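The Spreadsheet Has a Tab Called Regrets

I have spent most of May trying to buy a second robot arm, by which I mean I have spent most of May in a spreadsheet. Ese Adeyemi, who signs for things here, asked me for one number. I sent her a workbook with a tab called Regrets. She has not replied to the tab.

The arm is the easy bit. Everyone budgets for the arm, because it's the part in the brochure. Then you find out that the mount is extra, the cable that goes to the mount is extra, and the fingers that come in the box are suited to picking up exactly the foam cube in the demo video. Skidarar quoted us $513 for a set of replacement fingers. Plevel wanted $76 for theirs and a five-week wait, and I'm still deciding which of those I find more insulting.

Meanwhile the first arm carries on with its groceries. Shortbread cartons are its current subject, and a carton is a fair test of a budget: long one way, narrow the other, and easy to crush if you saved money on force sensing. We saved money on force sensing.
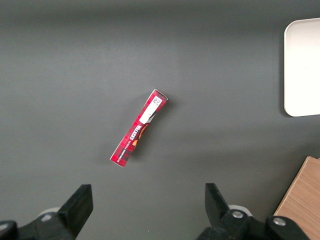 Should you buy the spare gripper along with the arm? Buy it on the same order, so that it shares the shipping charge and the one signature.

I learned this from Vlad, our first arm, who was named by a vote I lost. Vlad's spare was going to be "next quarter," and next quarter had its own ideas. When a finger cracked we paid for express freight, and the freight cost almost 100 dollars more than the part did. That's row 5 of Regrets.

Ifeoma Abubakar thinks we should skip the purchase and lease from Butusico. She may be right. Their lease covers repairs, though it has a paragraph on "reasonable wear" that I've read several times without getting any calmer. I've put it in as a third column, next to Buy and Buy Cheaper.

Ese wants her one number by four this afternoon. I've hidden the tab and rounded up.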